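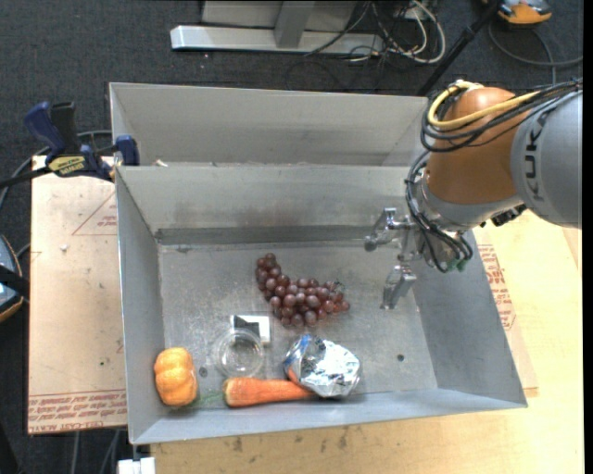

Feb 6, 2019

The morning was given to the sorting of produce items and wrapped goods for the Tiretti bins. Mr. Rusnák had asked that the list be settled before the end of the week, and Ms. Butkienė joined me at the long table with last September's version, which still carried entries for two cheeses no longer kept.

We agreed that grapes are to be entered as a bunch and never by the single grape. Carrots keep their greens on the list, as the tops alter the length by a good deal. Foil-wrapped items gave the most trouble. Mr. Vávra holds that they should be listed by contents; Ms. Butkienė prefers "foil, round" and "foil, long," and her wording was adopted for now. Clear plastic containers go on a page of their own — the old list had them under glassware, an error I must own as mine.

The revised list runs to 346 entries. Eight remain open and have been referred to Ms. Moen at Gelville.

The metal bins are to be wiped down each evening. The brown smudges on the walls were raised once more, and Mr. Dobre will write to Jovach regarding a suitable cleaner. The scratches on the floors are accepted as wear.

Lunch was taken late. I wrote up the minutes afterward and left a copy in Mr. Rusnák's tray.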